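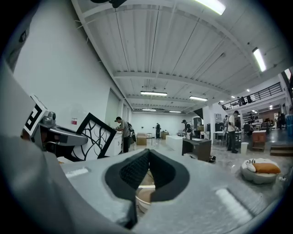 Abb. 1: Große Halle mit weißen Stahlträgern, Leuchten an der Decke und einer Zwischenebene auf der rechten Seite.

Räume lesen, Räume einrichten
Skript zur vierten Sitzung, Samstag, 21. Mai 2022
Kursleitung: Houda Chraibi

Liebe Kursteilnehmerinnen und Kursteilnehmer,

beim letzten Mal sind wir über die kleinen Räume nicht hinausgekommen, weil die Diskussion über Flure so schön lebhaft wurde (ich hätte Ihnen noch eine Stunde zuhören können!). Nun also die Hallen. Viele von Ihnen haben mir erzählt, dass sie vor einer großen Fläche erst einmal ratlos stehen, und das geht mir bis heute manchmal so. In einem Zimmer geben einem die Wände ja die halbe Einrichtung vor. In einer Halle steht man da, dreht sich einmal um sich selbst und weiß nicht, wo man das erste Möbelstück hinstellen soll.

4.1 Zuerst nach oben schauen

Gewöhnen Sie sich an, beim ersten Rundgang mit der Decke anzufangen. Sie verrät den Rhythmus des Raumes. In Abb. 1 gliedert eine Folge weißer Stahlträger die ebenfalls weiße, gewellte Decke, und solche Träger kann man sich am Boden wie Linien auf Schreibpapier vorstellen. Zeichnen Sie sie in Ihren Grundriss ein, ganz dünn mit Bleistift. Wer später Arbeitsplätze, Schränke oder Stellwände verteilt, ist für jede dieser Linien dankbar.

Notieren Sie gleich dazu, wo die Leuchten hängen und welche davon weit hinten liegen. Auf Fotos wirken die hinteren immer kleiner und unwichtiger, und dann steht ausgerechnet dort der Tisch, an dem jemand Etiketten lesen soll.

4.2 Unter der Zwischenebene

Ein Zwischengeschoss macht aus einer hohen Halle zwei sehr verschiedene Räume, einen hohen und einen niedrigen. Unter der Ebene rechts in unserer Abbildung sitzen zwei winzige runde Lichter, während in der Halle selbst rechteckige Leuchten hängen. Ich mag solche niedrigen Zonen sehr, sie eignen sich wunderbar für Besprechungen, für Garderoben, für alles, was ein bisschen Geborgenheit verträgt. Für feine Handarbeit bitte vorher das Licht messen, und zwar auf der Tischplatte und bei Betrieb.

4.3 Wände und Türen

An der linken Wand der Halle finden Sie weiter hinten eine zurückgesetzte graue Tür und außerdem ein kleines rot-weißes Schild. Beides gehört in den Plan, auch wenn es Ihnen nebensächlich vorkommt. Vor Türen bleibt der Boden frei, Schilder werden nicht zugestellt. In der Übung mit der Werkstatt in Rultitz hatten drei Gruppen ein Regal vor den Ausgang gezeichnet, darunter, ich gestehe es, auch meine eigene Musterlösung vom Februar.

4.4 Möbel auf Arbeitshöhe

Der Mann mit der dunklen Kappe steht an einem weißen Schrank und beugt sich leicht zu dessen Oberseite hin. Achten Sie einmal darauf, wie oft Schränke nebenbei als Tisch dienen! Wenn Sie einen Schrank einplanen, planen Sie deshalb den Platz davor gleich mit: genug für eine Person, die sich vorbeugt, und für eine zweite, die dicht dahinter steht oder vorbeimöchte.

Dekoratives darf übrigens auch in eine Halle. Eine Tafel wie die mit dem kräftigen schwarzen Rahmen und den verästelten schwarzen Linien auf Weiß hilft beim Orientieren, man verabredet sich dann eben »beim Baumbild«.

Aufgabe bis zur nächsten Sitzung

Suchen Sie sich eine Halle, die Sie betreten dürfen, Turnhalle und Markthalle zählen mit. Bleiben Sie 30 Minuten. Skizzieren Sie Träger, Leuchten, Türen und Schilder im Maßstab 1:50 und tragen Sie mit einem Buntstift ein, welche Wege die Leute gehen. Wer keine findet, nimmt den Grundriss »Skorkthorpe« aus der Mappe.

Bringen Sie bitte Transparentpapier mit, wir legen die Skizzen übereinander.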